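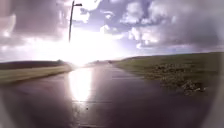 Good evening, and thank you all for coming back after the tea. I want to talk about walking for your heart, and about getting started slowly. Pause on the low sun over the wet road – I do love that light, and it's free to anyone with decent shoes. My friend Gerrit Venter began with 100 steps after supper, bless him, and was so proud he phoned me!

Ask who walked today. Wait for hands, and let them chat a little. 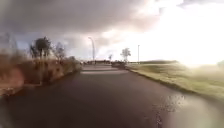

Puddles and other excuses

Tell the Plustwood raincoat story – keep it short, Samran!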